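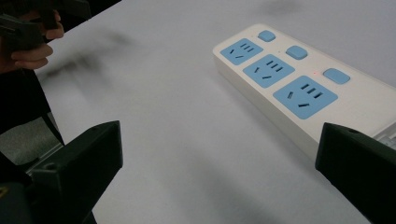 # Cords, plugs and power strips: what a machine can take over

Anyone hoping to hand the cord work to a machine should first look at how much of it there is. Unplugging a charger takes a person a second or two. For a two-finger gripper it is a grip problem, a force problem and an alignment problem, in that order.

**Plugging in.** Still a job for people in most homes. In our bench trials with the Foletti arm, 282 of 428 insertions seated fully. The failures were nearly all small errors in angle. If you want to try it yourself:

- Fix the strip to the bench. A loose strip slides before the plug goes in.
- Use plugs with a stiff, square body. Round ones turn in the fingers.
- Keep power off at the wall until a person has checked the plug.

**Switching.** Much easier. A rocker needs one press in the right place, and a closed fingertip will do. A strip with a separate switch for each outlet gives the machine more to choose from and more to get wrong. Blue switches on a white body, set in a row with one above each socket, are easy for a camera to pick out. Gray on gray is not. The pilot light is worth checking after each press, but it can wash out under a bright lamp.
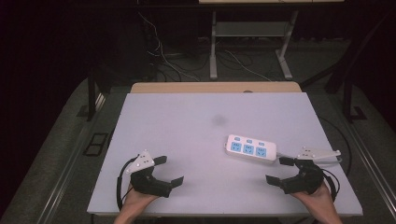 Cord handling remains the weak point. Cords bend, twist and spring back, and software that plans well around a box plans badly around a cable. Most of what the machines know so far comes from people doing the chore with hand-held grippers, one in each hand. Set the strip at a slight diagonal between them, with its cord leaving on the right, and there is open board on the left for the other gripper to work. Coil spare cord and tie it before starting.

**Dusting and wiping.** Fine for a flat bench, with the strip removed. No damp cloth near open slots, whoever is holding it.

**Cost.** The Adine kit took 17 hours to set up, and the Nernach fingers wore smooth after 600 cycles. Replace the pads when plugs start to slip. We plan to repeat the insertion trials in November with softer pads.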